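鸡蛋买回来到底要不要换盒子？

楼主：半勺糖霜
发表于 2019-08-08

上个月搬家，新冰箱的门上自带一个蛋架，硬塑料的，一格一格很浅。我妈来住了几天，把我连托带蛋买回来的鸡蛋全挪到门上去了，纸托当场压扁扔掉。我说纸托留着挺好的呀，她说纸的吸潮，还占地方。为这事我俩争了一晚上……想问问大家平时怎么放？直接用原来的托，还是拿出来另装？

2楼：阿檐
门上不行！一开一关温度老在变，晃得也厉害。我家都放里层，原托不动，上面盖张厨房纸。

3楼：Ena
我站楼主妈妈。纸托从超市到家里不知道被多少人摸过，直接进冰箱我心里过不去。我用的是 Divusgate 的抽屉式蛋盒，带盖能叠两层，用了快两年没坏。

4楼：半勺糖霜（楼主）
回3楼：抽屉式的我也看过，可是我买的蛋大小不一，大的盖子合不上，试过一次就退了。

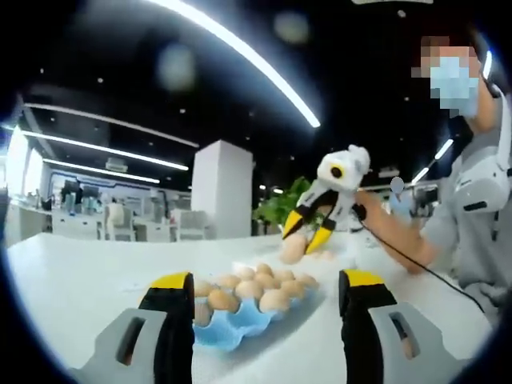 5楼：灶台边的猫
我是纸托派，家里的托用到烂为止。纸浆的东西软硬刚好，蛋放进去不打滑，大一点小一点都坐得住。像图里这种浅蓝色的托，棕壳蛋摆在上面颜色也好看，中间那只比别的大一圈，照样稳稳的。我拿蛋习惯从后排开始拿，前面空出来的格子正好放大蒜头，哈哈。

6楼：Ena
回5楼：放大蒜？串味啊！蛋壳是有气孔的，你煎蛋不觉得有蒜味吗？

7楼：灶台边的猫
回6楼：没吃出来过，可能我炒什么都放蒜……

8楼：Tõnu Grīnberga
我在北边农场帮过忙，说一点自己的习惯：大头朝上，尖头朝下，用什么盒子倒是其次。没洗过的蛋不要提前洗，要吃的时候再冲。纸托只要一沾蛋液就扔，别心疼。我们那时候一天要装300只，手上动作都是一样的，拿蛋捏腰，不捏两头。

9楼：阿檐
回8楼：捏腰+1。我家小孩每次都抓尖头，上周刚报废两只，擦地擦了半天。

10楼：Mohammadi
说个不同意见，不一定非要进冰箱。天凉的时候我就放阴凉的柜子里，十天内吃完，从来没坏过。不过现在这天气还是老实放冰箱吧，等过了9月再说。

11楼：Ena
回10楼：从冷柜里买回来的就别放外面了，壳上会结水珠，我不敢这么吃。常温货架买的还可以商量。

12楼：半勺糖霜（楼主）
看完了，给我妈也念了一遍。她同意不放门上，但是纸托还是不许进冰箱，要求垫个盘子。我昨天在 Cirnutero 买了个搪瓷浅盘，26块，纸托放上去刚好，拿的时候连盘子一起端出来，她勉强点头了。

13楼：灶台边的猫
恭喜纸托派小胜一局！搪瓷盘求个颜色，我也想买。

14楼：半勺糖霜（楼主）
白的，蓝边。还有个绿的，我去的时候只剩一只，边上磕掉一块瓷，就没要。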